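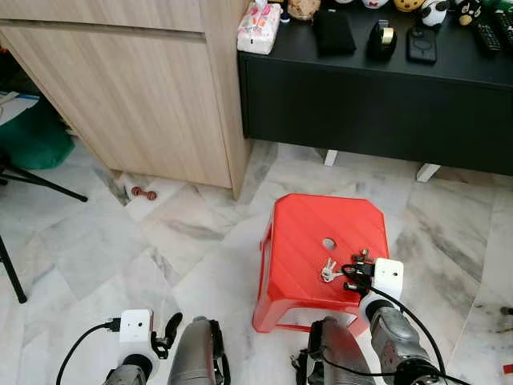 Bendine list wrote, in the last digest:

> I gave up on key hooks years ago. We had one by the door and the keys
> still ended up on whatever was nearest, usually a stool. Then everything
> else drifted onto the TV cabinet: remotes, tape, wipes, phone, stuffed
> animals. Is there a trick to keeping a long low cabinet from turning into
> a shelf for the whole household? Ours is black, so every bit of dust shows
> as well.

3 min read

Oh, I love this question, and I'm on the side of the stool! A plastic stool near the door is one of the best landing spots going. It's low, it's light, you can wipe it in two seconds, and if it's a loud color like red you can't walk past it without noticing your keys are on it. I had a nice wall hook in the Grotden apartment and lost my keys every single week. With a stool I've lost them once (coat pocket, my own fault).

My one rule is keys only. The minute a receipt lands there it's a table, and then you're done for.

Now the cabinet. I don't think you need to clear it! A long black cabinet with nothing on it looks a bit stern to me, and a row of plush toys along the back cheers it right up. We have a panda and a couple of bears and they've earned their place. What helped us was splitting the top into a back row and a front row. Toys live at the back and stay there. The front is for things people pick up every day, so remotes at one end, wet tissues at the other, and the middle gets emptied before bed. Tape dispenser goes in a drawer, or at least that's the theory. Ours has been out since August.

A flat fabric pouch is great for the small stuff, by the way. Chargers, batteries, the little screwdriver. I bought a Brirkex one and it swallows far more than I expected.

For the dust, a barely damp cloth and then a dry one right after, going the long way. Pick the toys up and give them a shake outside first or you'll be wiping twice. If your cabinet is on short legs like ours, do the floor under it the same day. I got 518 pieces of a 2,000 piece jigsaw sorted on our tile floor last winter and found three more under there in the spring, so I speak from experience.

The whole thing takes me 10 minutes now, toys included, and I sort of look forward to it.

Would love to hear what other people keep by the door. Does anyone use a tray on top of the stool, or does it slide off?

4 comments · 2 shares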